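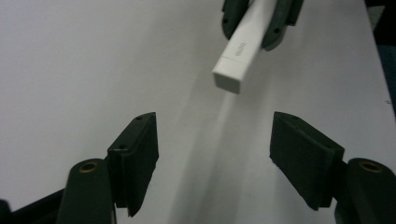
Mesa de trabajo Povberg 2970, tablero blanco mate

Categoría: Mobiliario de taller > Mesas y tableros

Llevábamos tiempo queriendo tener una mesa así en el catálogo y por fin ha llegado. La Povberg es una mesa de trabajo grande, sobria, con un tablero blanco mate que no devuelve reflejos aunque tengas el flexo encima. Quien haya pasado una tarde cortando patrones o montando maquetas sobre una superficie brillante sabe lo que cansa la vista, y aquí se nota enseguida (¡a nosotros nos pasó el primer día!).

El tablero viene de Indonar en una sola pieza, sin junta central. Mide 2115 mm de largo, así que cabe una tela desplegada a lo ancho y todavía queda sitio para las tijeras, la regla y el café. El número 2970 es la referencia del fabricante, no una medida, que ya nos lo han preguntado por teléfono.

Acabado y limpieza

El mate es muy fino al tacto, casi sedoso. El lápiz se borra con goma blanca y la cola de carpintero, una vez seca, salta con una espátula de plástico. Para el día a día basta un paño húmedo con jabón neutro. No uséis estropajo ni limpiadores con cera, dejan zonas brillantes que luego no hay forma de igualar. El rotulador permanente sale con alcohol si se coge pronto; si se deja una semana, queda sombra.

Greer Cowie, que encuaderna y nos probó la mesa durante todo agosto, la tuvo llena de cartón, engrudo y cuchillas. Le puso debajo del corte una base de goma y el tablero volvió sin marcas. Su única pega fue el canto, que lo habría preferido un poco más redondeado para apoyar los antebrazos. Tiene razón, en jornadas largas se agradece una almohadilla.

Patas y altura

Se vende con las patas Dunstan, de acero pintado, regulables en 12 posiciones. La más baja va bien para trabajar sentado y las tres últimas son para estar de pie. Cada pata lleva además un pie roscado para corregir suelos desnivelados, un detalle pequeño que en un local antiguo te arregla la vida. Si ya tenéis caballetes Enusley, el tablero encaja con los mismos taladros y se puede pedir suelto.

Carga repartida: 100 kg. No está pensada para atornillar una mordaza de banco ni para golpear encima, para eso tenemos los bancos de haya.

Montaje

Llega en dos bultos. Conviene ser dos personas para darle la vuelta al tablero, más por lo largo que por el peso. La llave viene en la bolsa de tornillería. Apretad las patas sin llegar al final, poned la mesa en su sitio, nivelad y entonces dad el último apriete.

Qué incluye

- Tablero blanco mate
- Cuatro patas Dunstan con pies roscados
- Tornillería y llave
- Hoja de montaje

La bandeja para cables y el cajón lateral se piden aparte. El cajón sólo se puede montar en el lado derecho por ahora.

Contacto | Envíos y devoluciones | © Todos los derechos reservados | Volver arriba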